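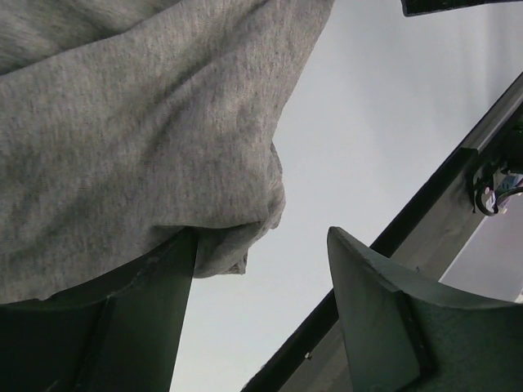 Grey marl jersey on the white table, one end still bunched under the top layer.

**Folding notes, May, started 14:30**

Today I continued with the grey jersey. The woven cottons are finished and written up on the earlier pages, so from now on only knits until the Plullmont order is complete.

The main difficulty is the same as last week. With a woven cloth I can pull one corner and the rest follows more or less straight. Jersey stretches first and moves after, and the end which is far from the hand stays behind and makes a bunch. If the bunch goes under the top layer, it is easy to believe that the piece is flat, and then the folded pile leans to one side. Thomas Martinelli told me to always look for the small corner before I start to smooth. I agree with him, it saves time.

What I tried:

- Pulling from the long edge only. Bad. The middle becomes wide and thin and the creases go diagonal.
- Lifting the whole piece, letting it hang for a moment, then laying it down again from the far side. Better, but the lower edge likes to roll into a tube.
- Opening the rolled edge first with flat fingers, then the bunched end, and smoothing last of all. This is the best order until now. I will keep it for the next pieces.

The steam does not help as much as I hoped. I used the Ondo steamer at the low setting for two pieces and the roll came back when the cloth was cool. Maybe it needs a weight on top while it cools – I will ask if we can borrow the long steel rulers from the cutting room.

Stock: lot 783, marl grey, 24 pieces in the delivery, 11 done before the break. The supplier sheet from Clumetti says 300 g per square metre, but to my hand it feels lighter than this. I did not weigh it yet. Somebody please remind me to cut a small square and put it on the scale, the good one and not the kitchen one.

About the table: the white top is very smooth, so the cloth slides when I fold near the edge. For the jersey I prefer to work more in the middle. The felt mat from Mridha would hold it better, but it leaves fluff on grey and then we must brush every piece. No mat for this lot.

Labels go on the inside fold, as before. The old ones with the wrong lot number are in the tray by the window, do not use them.

Still to do: the rest of lot 783, the test with rulers, the weight of the square. Thomas wants the folded pieces on the shelf before 17:00 because the shelf space is needed for the ribbed collars.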